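Comparison of Two Finger Linings and Two Camera Mounts for a Hand-Held Gripper

Final Report, Project Course in Applied Automation
Allormont Technical College

Abstract

The project team compared two finger linings and two camera mounts on a hand-held gripper of the kind used to record manipulation demonstrations. The linings were a smooth silicone sheet and a padded mesh. The mounts were a fixed bracket, supplied with the tool, and an adjustable bracket from the Plustadetti accessory set. A total of 2,157 demonstrations were recorded, of which 1,000 were selected for the analysis. The mesh lining produced fewer dropped objects. The fixed bracket gave more usable pose tracks than the adjustable one, although the adjustable bracket was preferred by the operators for work at desk height.

1. Background

The college operates one bench-mounted arm with a Mocanu controller. Programming the arm by teach pendant is slow, and the results do not transfer well from one task to the next. In the previous year a student team proposed that demonstrations be collected with a hand-held tool and replayed on the arm. That team completed the replay software but left open the question of how the hand-held tool should be equipped. The present project takes up that question.

The project sponsor, Gramitz, asked for a recommendation on hardware only. Training of control policies was outside the scope of the work.

2. Equipment

Two identical hand-held grippers were used throughout. Each carries a wide-angle camera facing forward over the fingers and a square printed marker for estimating the opening of the jaws. Finger linings are attached with double-sided tape and can be changed in a few minutes. The camera brackets are attached with four screws – a change that requires the camera to be recalibrated each time.

The adjustable bracket allows the camera to be tilted in steps. For this project it was set to the second step and was not moved during recording. The team checked the setting with a paper gauge at the start of each session.

3. Procedure

Three tasks were chosen with the sponsor: picking up a bottle and setting it upright on a shelf, moving a folder from one holder to another, and placing a small box in a tray. Operators were students of the college who had received 20 minutes of instruction. Each operator completed all three tasks with each combination of lining and bracket. The order of combinations was rotated between operators.

A demonstration was counted as usable if the object reached its target without being dropped and if the tracking software returned a continuous pose for the whole recording. Demonstrations interrupted by the operator were discarded at once and are not included in the totals. The 1,000 recordings used in the analysis were drawn at random, with equal numbers from each of the four combinations.

Recording began in April in the electronics laboratory. After the first 300 demonstrations the team moved to the open-plan room on the upper floor, where the ceiling is high and the furniture is more varied. The early recordings were kept as a separate group and were not mixed into the selection.

4. Results

4.1 Linings

With the silicone sheet, drops occurred mainly in the bottle task, usually while the operator was turning the wrist. The mesh lining reduced these drops clearly. No difference was seen in the folder task. The mesh began to lift at the corners after long use and had to be replaced once on each gripper.

4.2 Camera mounts

The fixed bracket gave the larger share of continuous pose tracks in all three tasks. Most failures with the adjustable bracket occurred when the tool was held low and close to a plain desk surface. Tilted downward, the camera then saw little that the software could use as a reference.

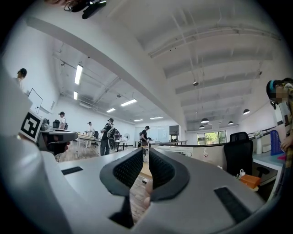 Recordings made while walking between stations were more reliable with both brackets. Ceiling beams, lamps and distant furniture appear to give the software enough fixed points even when people are moving through the room. The team had expected other people to be a source of error, but no such effect could be shown in the data. Reflections from windows were a greater concern, and sessions with strong afternoon sun were repeated on Friday mornings.

4.3 Operator comments

Operators described the adjustable bracket as more comfortable at desk height because the wrist could be held straighter. Several noted that the fixed bracket made the tool feel heavy at the front. Comments on the linings were few.

5. Limitations

All operators were right-handed. The tasks used light, rigid objects only, and the results should not be extended to cloth or food items. Only one tilt setting of the adjustable bracket was tested.

6. Recommendation

The team recommends the mesh lining together with the fixed bracket for the next round of data collection. Spare linings should be cut in advance and stored flat. If the sponsor wishes to continue with the adjustable bracket, the first tilt step should be tested before any larger purchase is made. Calibration files for both grippers have been stored with the replay software.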